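Gripper jammed? Stuff we learned the hard way

214 shares | 9 comments

Quick notes from the Sturwood shop, typing this at lunch. Our arm locked up in September holding a fake plant stem. Wouldn't open, wouldnt let go.

1. Hit the stop first. THEN look. Agata Santoro reached in before the stop was pressed and got a pinched thumb.

2. Don't yank the stem. Cut power, back the fingers off by hand. 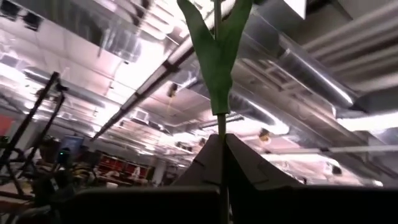 3. Check for bits in the finger joint. Old toothbrush, dry. No oil on pads!!

4. Cables. Ours had snagged one and pulled it tight, so the arm thought it hit something. Fault 1374, over and over. Tie up anything dangling near the reach, cords, ropes, all of it.
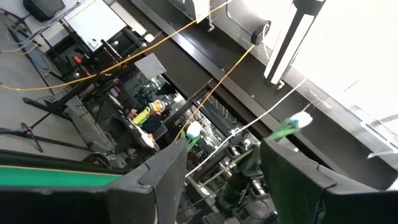 Also keep people out from under while you restart. Hard hat or no hard hat. Run it slow, 100 on the dial and not 400, untill it does a full open and close clean.

Still faulting? Leave it off, tag it, get help.

3 likes | Reply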